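Search articles Enter keyword Go

The Desk With a Roof

Jan 14, 2025

In the small town of Temura the furniture workshops used to make beds and wardrobes. Now, when you walk along the street behind the bus station, you see mostly desks in the windows, and many of these desks have a second storey. The English word for this second storey is hutch. I did not know the word until last September, when I began to look for a desk for myself, and I first believed it was only for rabbits.

A hutch is a simple thing. It is a set of shelves which stands on the back of the desk, and it lifts your books and boxes away from the place where you write. The wall behind a desk is often forgotten, and in a small flat this is a pity. My own room measures 13 square metres, and in it I must sleep, work and iron my shirts.

The workshop Trirkar has made hutches for many years. The older models are strict, with straight shelves and small doors. The newer ones are more playful. The makers like curved tops, dividers that lean to one side, and a strong colour inside the compartments, so that the grey or white board outside does not look too serious. I was against the leaning dividers at first. A book likes to stand straight, I thought. Then I used such a shelf for a week and I changed my opinion, for when I took out one book the others rested on the slope and did not fall.

Grey wood-grain board is the most popular finish this year. It goes well with a light wall, and dust is not so visible on it as on black. With dark red behind the shelves it becomes warmer, especially in the evening under a lamp.

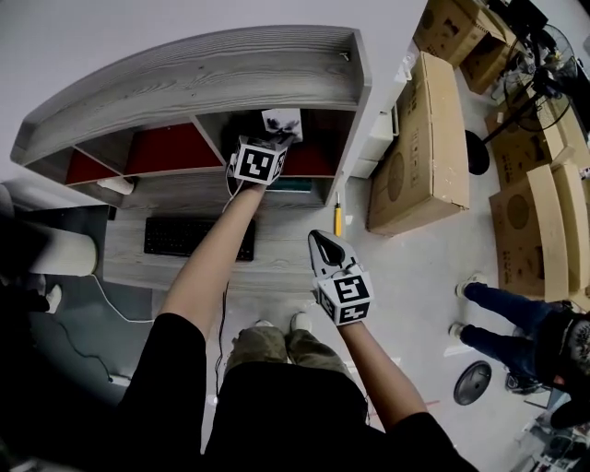
What should be kept in the compartments of a hutch, and what should stay on the desk?

Keep in the hutch the things you need every day but only for a moment, such as a box of cards, a notebook or a roll of tape. On the desk leave the keyboard and the one book or folder which you are using now. Heavy things should go low, and the top shelf is best for what you seldom touch.

I asked for the same advice in the shop Cimov, where they sell desks from several makers, and there they were stricter than I am. They recommend to empty every compartment once in a season, wipe it, and put back only what has been used. I tried it. In one corner I found 5 pens without ink and a key for a bicycle I sold long ago.

The side panel is also worth a look before you buy. If it is tall and closed, boxes cannot slide out at the end, but it takes some light from the desk. People who write with the right hand may prefer the lamp on the left in any case. Check also the raised edge at the back of the top shelf. Without it, small things travel behind the desk and live there until you move house.

The price is not terrible. At Cimov a plain hutch without the desk costs 79 euros, and the delivery inside Temura is included. The firm Tapia sells a lighter one in parts, which you put together with 5 screws on each side. I needed a whole afternoon for this and one telephone call to the shop, but it stands well.

My last advice is to measure the height of your screen. I measured the desk, the wall and the door, and I forgot the screen. It is now beside the hutch, on a little table that I had to borrow from the kitchen.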